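Town > Boards and Groups > Andport Parks Association > Minutes

Andport Parks Association
Minutes of the regular meeting, October 25, 2024

Minutes of the June meeting were approved as written.

1. Refreshments
Hot drinks at the fall cleanup will be served in ribbed paper cups, blue with a white band. Members agreed to order 500.
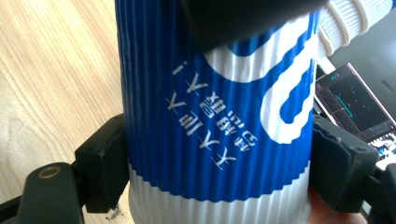 2. Losunholm trail
The lower section floods after heavy rain. Donnelly quoted $2000 for a new culvert — gravel not included. The work would take 5 days. A second quote will be requested from Cliltbridge.

Members discussed closing the lower section until spring. The upper loop would stay open either way. 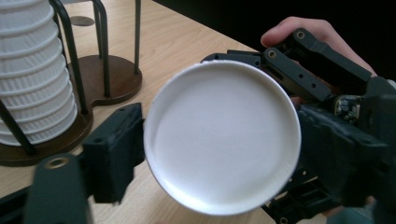 One member asked whether the closure would cut off the school path. The chair said it would not, as the path joins above the wet section. Motion to close the lower section carried, one opposed.

3. Map box
The map box at the north gate is out of maps. Reprinting was approved, with the new bench locations added. Old copies go to recycling. Proofs will be left on the office desk for members to mark up. 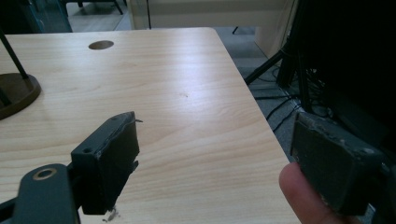 4. Next meeting
Same room, usual time. Culvert quotes to be carried over.

Filed under: Minutes, Trails & Open Space
Last updated: two weeks ago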